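4. The Army Cook as a Stock Figure

4.1 Material and selection

The novels discussed in this section come from the paperback holdings of the Farden library, which keeps the most complete run of mass-market war fiction open to the project. The holdings were searched for any title in which a military cook speaks at least once and is given a name, a nickname, or a rank. The search produced 306 novels. Titles set wholly at sea were kept in the set, but the ship's cook has a longer literary history than the field cook and is treated separately in Section 5.

From these novels we copied out every passage in which the cook speaks, is spoken about, or prepares food on the page. The result is a file of 3,000 passages, ranging in length from a single line of dialogue to a full chapter. Each passage was read by two members of the project and given one or more labels from the list in Appendix B. Where the two readers disagreed, both labels were kept, and the passage was marked as disputed. We did not force agreement. Several of the disputed passages are among the most useful in the file, and two of them are quoted below.

The novels belong to 19 publishers' series. The largest is the Prurkico line, which was sold mainly at train stations and newsstands and which held its authors to a fixed length. The Hodžić series is smaller and was aimed at lending libraries, with hard covers and a slower plot. This difference in trade matters to what follows. A Prurkico author had little room for minor characters and tended to bring in the cook already formed, with his temper and his ladle, in a single sentence. A Hodžić author could let him develop.

4.2 The bad-tempered cook

The most common version of the figure is the cook who insults the men he feeds. He is older than they are, he is usually a sergeant or a corporal, and he treats a complaint about the food as a breach of discipline. His speech is loud and full of threats that he does not carry out. In the Prurkico novels he appears early, most often in the first or second chapter, and his first scene follows a stable pattern: a new recruit asks what is in the pot, the cook gives an answer meant to disgust him, and the older soldiers laugh.

It would be easy to read this scene as comic filler, and the few earlier studies that mention it do so. We suggest that it has a job to perform in the plot. The recruit is being tested, and the reader learns from his reply how he will behave under fire. A recruit who answers back is likely to survive the novel. One who pushes the plate away is likely to be dead or disgraced before the final chapter. The link is not perfect, and the late titles in the series play with it openly, but it is strong enough that a regular reader would have come to expect it.

The threat is also a form of care, and many of the novels say so in plain terms. In one of the disputed passages the cook curses a wounded man for letting his soup go cold, then heats it again, and then curses him a second time for thanking him. One reader labeled the passage "hostile" and the other labeled it "tender." Both labels seem to us correct.

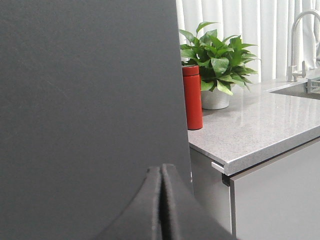 A second group of passages turns on what the cook can make from very little. Bread is baked in an ammunition box, coffee is made from acorns, and a horse is served under the name of beef. These feats are seldom described in enough detail for a reader to follow the method. What the author describes is the reaction of the men, which moves from suspicion to silence to a request for more. The cook's skill is thus known almost entirely through the people who eat, and he himself is rarely shown tasting anything.

The pattern is found in all of the larger series, but it is told with different weight. In the Prurkico novels the improvised meal is an anecdote and takes up a page at most. In the Hodžić novels it may fill a chapter, and it is sometimes the only chapter in which no shot is fired. One such chapter, in a novel of 800 pages, gives more space to the finding and plucking of three geese than to the river crossing that follows it. Reviewers at the time objected to the proportion. Readers' letters kept with the publisher's papers at Brovley show a different view, and the geese are mentioned in them more often than the battle is.

4.3 Nationality and the pot

War fiction of this kind depends heavily on national types, and the kitchen is one of the places where such types are most firmly fixed. The soldiers of one country are shown as able to march on black bread and tea, those of another as unable to fight without wine, and those of a third as helpless once the canned meat runs out. These claims are rarely argued. They are placed in the mouth of the cook, who is allowed to say them because he is supposed to be rough and experienced, and the narrator then moves on without comment.

The device protects the author in two ways. The opinion belongs to a character, and the character is one whom the reader has been taught to regard as both crude and reliable. When a general in the same novels makes a remark about the endurance of enemy troops, he is often proved wrong by events. When the cook makes a similar remark, he is almost always proved right. We found the same division of authority in novels by authors who otherwise show little interest in national character and who may have taken it over with the figure itself.

There are exceptions. A small number of novels give the enemy army a cook of its own, and in most of these the two men meet, usually during a truce or after a surrender. The meeting is handled with a seriousness that is unusual for the genre. The two compare supplies, complain about their officers, and exchange some item of food that the other side cannot get. In several cases this is the only friendly contact between the armies in the whole book. The national types are not dropped in these scenes — each man still cooks as his country is expected to cook — but they no longer serve to rank one army above the other.

4.4 Death and absence

The field cook seldom dies. This was the clearest finding of the labeling and one that neither reader had expected at the outset, given how freely the novels kill other minor characters. Sergeants, medics, radio operators, and chaplains are all lost in large numbers, and the loss is often used to harden the hero. The cook is wounded, captured, demoted, or transferred, but he tends to be present in the last chapter, complaining about something.

Where he does die, the event is set off from other deaths in the book. It usually takes place away from the fighting, often on the road with the wagon or the truck, and it is reported and not shown. The men learn of it because a meal does not come. Two of the Hodžić novels use nearly the same wording for this moment, which may point to a shared editor, although the papers at Brovley do not settle the question.

An absent cook is treated in much the same way. Units that lose their cook through transfer are described as quarrelsome and slow, and the replacement is judged against him for the rest of the novel. In one late Prurkico title the replacement is a better cook by every account, and the men resent him for it until the first cook's insults are found copied out on the inside of a cupboard door. The passage was labeled "comic" by one reader and "mourning" by the other, and it is the second of the disputed passages referred to in 4.1.

How far these habits were shaped by the working rules of the publishers is taken up in Section 6, where the letters between the Prurkico office and its authors are considered. The remainder of the present discussion turns to the ship's cook, whose temper is much the same but whose place in the plot is different.

Figure 4. Two black, rounded gripper pads with a narrow seam between them; dark gray panel of the gripper finger at left.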